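Two-arm setup, planner thinks my bare table is full of stuff

Posted in Perception and Planning by Kosmas Spanos

Hi all, hoping somebody has fought with this before. I've got a two-arm station running Skadik for motion planning, with the depth data coming in through Perko. The arms themselves are fine. Jogging works, joint limits are right, and I can replay recorded motions all day long.

The trouble starts when I ask for a planned move low over the wood. The occupancy map fills up with little phantom lumps, and the planner either takes a crazy high detour or gives up with "start state in collision" while the gripper is hanging there holding nothing. I logged 336 plan requests over one long evening and 25 of them died with that error. I've also got a coiled cable lying on the right side, and that one I want the map to keep! 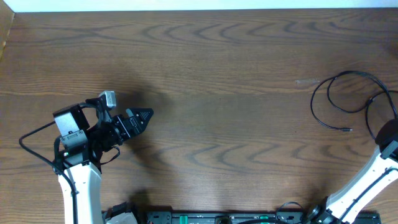 Head view, left gripper over the table, cable at right.

What I tried so far: I bumped the voxel size up to 10 mm, which got rid of some of the lumps but also turned the cable into one fat blob. I turned on the self filter, which I thought would take care of the arms, and it mostly does — except there's always a leftover ring of points near the left wrist, and it moves when the arm moves. I also tried a plain height cutoff. That works great until it eats the cable too.

So is this a calibration thing, a filter thing, or am I just asking too much of depth on wood grain? The wrist camera stream is noisy in its own way. Most of the lumps there show up between the fingers and along the line where the tabletop meets the wall.
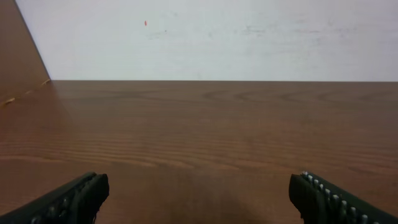

tobin_r
Are you feeding the wrist stream into the same map as the head stream? If yes, stop doing that first and see what's left. I had the exact same mess and it was the wrist camera extrinsics being off by a hair. Also update Skadik, the old one was buggy.

Hnat Levchenko
I'd split this into two problems, because I think you have two.

The ring that follows the left wrist is your self filter working from a robot model that doesn't include the cabling. You've got a thick cable that runs up the forearm and swings way out to the left before it comes back to the wrist. The stock model has no idea that's there, so those points get treated as an obstacle stuck to your own arm, and there's your start state in collision. Add a fat capsule around that loop as a link attached to the wrist, use it for filtering only, and leave it out of the collision checks at first. Padding the whole arm would hide the ring too, but then you lose everything near the gripper, and that's where you need the map most.

The lumps on the table are something else. Don't use a fixed height cutoff. Fit a plane to the table on every frame (Perko has a node for it), put the table in as a proper collision box, and drop only the points within 6 mm of the fitted plane. Your cable should survive that if it's thicker than the band, so measure it before you pick the number. If the fitted plane tilts between one arm pose and the next, then tobin_r is right and your extrinsics are off.

For the wrist view, mask the fingers in image space before you make the point cloud. They're big in that view and the depth around their edges smears. One mask won't do for every opening, though. I keep a small set and choose by gripper position.

And send me the log from one of the failed requests if you can. It should name the pair of bodies in contact, and I'd bet on the wrist link and the octree.

mapmaker_jo
I gave up on this and switched to Cowie, no problems so far. But I only have one arm.

Kosmas Spanos
Hnat, you called it, the log says left wrist and octree on every one I've opened. I had the model from Astholm and never thought to look at whether it had cables in it (it doesn't). Putting the capsule in tonight. The plane fit is going to take me longer — my version of Perko wants the camera frame named differently and I'm still hunting down where that gets set.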